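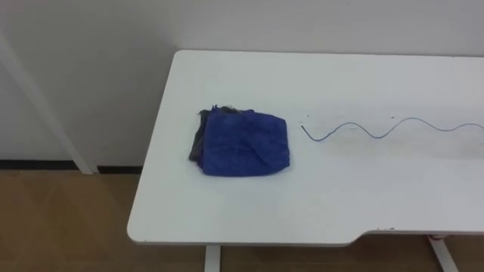 The Worness is a two-armed tabletop helper from Skestent, and I've had one on rental since February, mostly wiping, folding and tidying in the room where I sew and fix things. I love it! It does its best work when you set the table up kindly, and that's mostly what this page is about. Color is the first thing to get right. A royal-blue towel folded into a rough square on a matte white top is about as easy a target as you can give it, and a pale blue wire laid out in loose waves is a much harder one, being thin and light against all that white. If you're just starting, do a week of towels before you try a single wire.

Print this page | E-mail this page

CLOTHS

Fuzzy cloths are your friends. The fingers get hold of a thick microfiber much better than a flat tea towel, which they tend to skate over (mine chased a linen one right to the wall and gave up). I buy the Coetzee heavyweight ones and wash them without softener.

Don't stack a dark rag under a bright one unless you want both picked up together. The Worness takes a stack for one thick cloth quite happily, and if the bottom rag has a frayed edge the threads catch in the finger pads. Trim the wisps or retire the rag to the garage.

Fold to a square, not a strip. Leave the corners a little soft and rumpled - a crisp, ironed fold lies too flat for it to get a finger underneath.

Set the cloth back from the front edge. A hand's width is plenty. Anything hanging over gets tugged down and lands on the floor, and the arms won't go after it there.

WIRES, CORDS AND RIBBON

This is the part I was most excited about, as I have a drawer full of tangled leads. The Worness can coil a cord, lay it along a line, and tie it with a soft tie if you hand it the tie. It is slow. Put the kettle on.

Pull out the tight kinks yourself first and lay the cord in gentle curves with the end clear of everything else. It looks for the end before it does anything, so a dark tip or a wrap of dark tape on a pale cord helps a great deal. I now tape the ends of all my white phone leads, and I find them more easily too!

Anything plugged in at either end is off limits. The manual says so in bold and I agree with the manual.

THE TABLE

Matte beats glossy by a mile. On my old glass-topped desk it kept hesitating over the reflection of the ceiling light, and a cheap matte cover fixed that the same afternoon.

Wipe up gray smudges and crumbs yourself before a cord job. It's very thorough about specks when it's in wiping mode, but in tidying mode it just pushes them along. For smudges on white I use warm water with a drop of dish soap, then a dry cloth.

Clear more room than you think. I keep one job on each half of the table and nothing else. When I left my pincushion out it spent ages politely moving it from side to side.

If your top has a notch or a cutout along the front, run the "edge walk" setting again after you install it. The default is a plain rectangle, and it will try to wipe the gap.

WHAT IT COSTS, AND IS IT WORTH IT

Buying outright is $2,875. I'm on the rental, $434 a quarter, with swaps and finger pads included, and you can apply one quarter's payment to the purchase if you decide to keep it. I paid my own way, and I still haven't decided.

What I'd like fixed: the "finished" chime is far too loud and can't be turned down, only off. The pads wear quickly on denim. And the Alik app, the one you use to show it a new fold, logs me out constantly. Showing it a fold takes 3 tries on a good day, but once it has the fold it keeps it, and I still get a kick out of watching it do my odd little half-and-tuck.

For a tidy person with a small kitchen, it's a lot of money. If you have a worktable that gets messed up daily, or hands that don't enjoy wringing and folding anymore, try a quarter and see. My wrists have had a lovely summer.

Last updated October 11, 2023

COMMENTS

Kagiso Khumalo
The dark tape tip worked on my sewing machine cord, thank you! Mine kept grabbing the middle and making a bigger knot. Does yours do ribbon as well? Satin just slides out for me.

marlowstitch
@Kagiso grosgrain yes, satin no. I gave up on satin.

benchdog
We have the purchase version in a bike shop. Agree about matte tops. Would add: keep oily rags well away, the pads never grip the same afterward and they're a pain to clean.

Pat in the valley
Half-and-tuck instructions please!!

Page author
Pat, fold in half the long way, in half again, then tuck the open end into the fold. Show it slowly and keep your sleeves rolled up. Kagiso, I've only tried cotton ribbon, and that went fine.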